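Nov 18, 2023. Thread on the Lilten River water rights hearing, for people who couldn't get the stream to load.

1/ The session dealt with one question: does the Etia community hold a right to be consulted before the upstream diversion permit is renewed. Compensation was ruled out of scope at the start.

2/ The permit dates from April. It allows Nullent to draw from the river for 300 days a year. The Etia filing says the fish weirs fail well before that limit is reached.

3/ The filing runs to 363 pages. Most of it is land records and transcribed testimony from elders, in the original language with an English translation on facing pages. The state's reply is 4 pages.

4/ The state's position: a public notice was posted at the district office, so consultation took place. The petitioners' position: a notice is not consultation, and the office is a day's travel from the nearest village.

5/ Commissioners asked twice whether the notice was translated. The state said it would answer in writing. No deadline was set on the record.

6/ Six witnesses spoke. Two described being detained at the Phí crossing while checking weirs. The state did not contest the dates - only the grounds for the arrests.

7/ On precautionary measures: the petitioners want the diversion paused until the merits are decided. Nullent is not a party and had no counsel in the room. Its license is still the document everyone was arguing over.
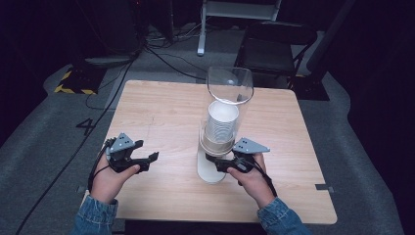 8/ Next steps. Written answers from the state come first, then a reply from the petitioners. A decision on the pause can be issued without another hearing.

9/ The full filing is public. Start with the annex on the weirs if you only have time for one part. Corrections to this thread will go in the replies.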